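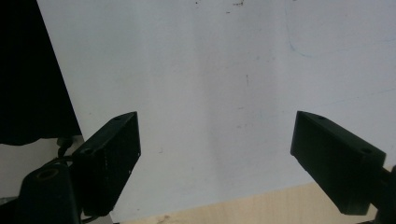 Figure 2. Pale surface under soft, uneven light. The tone is slightly brighter in the middle and upper right and turns cooler toward the lower right; the large dark area at upper left meets the white along a straight diagonal edge.

6 min read

4. Shade differences on plain white surfaces

4.1 What we mean by an uneven surface

In the tenant reports from Brundholm, the word "uneven" was used for at least two different things. Some tenants meant that the paint itself differed from place to place, as happens after a touch-up with a new can. Others meant that the wall looked different from one side to the other under the light in the room at that hour. The building managers usually filed both under repainting, and this is where most of the avoidable work in our records comes from.

We use "patch" for a difference that belongs to the coating and "drift" for a difference that belongs to the light. A patch has a border, even if it is a weak one. Drift has no border. It moves slowly from a lighter gray-white to a darker one, often with a small change in color as well. Figure 2 gives a typical case of drift: a large pale surface, flat in tone, with a mild bright zone and a bluish shift toward one corner. No border can be drawn between the two. There is a hard line where the white meets the dark area at upper left, and that line has a separate effect, which we take up in 4.3.

The distinction is simple on paper. In practice a patch can sit inside a drift, and then the judge has to ignore a large slow change to see a small sharp one. Judges in the Mösli building, where the corridors are long and the windows are at one end only, found this the hardest part of the work.

4.2 Records and rating

The full set holds 1,842 ratings of white surfaces in bedrooms, corridors, stairwells and shared workrooms. Both walls and large boards were rated. We did not separate the two in the main analysis. At close range, with no corner or molding in view, judges could not always tell which they had been shown, and their ratings did not depend on being told.

Each surface was rated on two scales. The first asked how even the surface looked. The second asked whether the judge would send someone to repaint it. Judges worked alone and could go back and change a rating until the sheet was handed in. Surfaces with writing, tape marks or visible screw holes were left out before rating began, since these drew all of the comments in the pilot round.

The two coatings used in the Brundholm buildings are Mitik and Cavent. Both are sold as flat whites. Mitik is a little warmer on the color card, and in older rooms the two had been used next to each other, sometimes on the same wall. We had maintenance sheets for most rooms but not for all of them. Where the sheet was missing we left the coating field blank and kept the rating in the set.

Get new articles from this section by email. Enter your address to subscribe. You can unsubscribe at any time.

4.3 Dark areas next to white

A white surface is seldom judged alone. Curtains, coats on hooks, the side of a cabinet or a dark door panel may stand next to it, and a large dark area makes the white beside it look lighter. This is well known. What we had not expected was the effect on the rating of the far side. When a dark area filled one upper corner, judges tended to mark the opposite lower corner as gray or dirty, even in rooms where the coating was the same throughout and the sheet showed a single coat.

The effect was weaker in the late afternoon. We think this is a matter of window light, which in these rooms comes in low at that time and warms the lower part of the wall. In November the effect of the hour was small, and morning and afternoon ratings could be pooled.

Moving the dark item out of view was enough to change the second scale in many rooms. Judges who had asked for repainting withdrew the request on the second visit. The first scale changed less. In other words, they still saw the drift but no longer read it as a fault in the paint - a useful result for managers, who act on the second question and hardly ever ask the first.

4.4 Limits

All the buildings are in one town and most are of similar age. The color of the floor was noted only by hand, in everyday terms, and we could not use it. Glossy and semi-gloss surfaces were outside the study, and the findings should not be carried over to them, as a bright spot on a glossy wall behaves in a different way and shifts with the viewer.

We also had few cases in which a true patch and a dark area occurred together. The Cavent rooms supply most of these, and the group is too small to split by room type. Section 5 returns to them with the touch-up trials, where patches of known size were added to walls with a recorded coating.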